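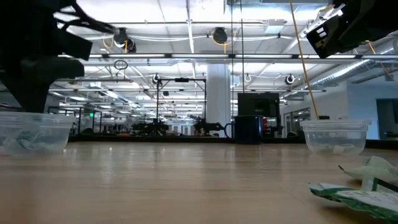 Journals > Materials and Households > Sorting and Storage > Section 3.2

We use cookies to remember your reading settings. By continuing to use this site you accept their use.

3.2 Effect of container opacity on sorting errors

The second part of the study tested whether people sort dry household waste more accurately when they can see what is already in a container. Earlier work by Wiegand in the Givstead district relied on opaque bins with printed labels, and the error rate was taken from the contents at the end of each collection period. That method records the final state of a bin but gives no information on the point at which errors begin. We therefore changed the container and kept the label.

A total of 233 households took part. Each received 4 containers of equal volume, one for each of the following: writing paper, tissue and soft paper, card, and film. Households in the first group received gray bins; those in the second received clear tubs of the same shape, supplied by Latance. Labels were printed at the same size for both groups and placed on the front wall, 80 mm below the rim. Collection ran through March, and bags were weighed and hand sorted at the Ornov depot.

An item was scored as an error if it was found in any container other than the one named on its label. Items made of two materials, such as envelopes with a film window, were scored by the heavier part. Pieces too small to be handled singly were left out of the item count and weighed together -- this applied mainly to torn paper, and the weight was entered under the container in which it was found.

Figure 2 shows the error rate by container type and week. The two groups began at a similar level. From the second week on, the clear tubs had fewer errors for card and film, while writing paper showed no clear change. Tissue was the exception. Crumpled tissue and crumpled writing paper look much alike through a plastic wall, and households with clear tubs mixed the two slightly more often than those with gray bins.

Figure 2. Sorting errors per 200 items, by container type and week of collection. Bars show the standard error of the household mean.

One possible reading, following Lim, is that visible contents act as a second label and compete with the printed one. A single misplaced item may then invite others of the same kind. The present data cannot settle this point, as the order in which items entered a container was not recorded. A smaller trial with daily checks is described in Section 3.3.

Related articles
Wiegand, M. -- Label position and the use of shared bins
Heo, B. -- Weighing torn paper: a comparison of two methods
Lim -- Visible contents as a cue in household sorting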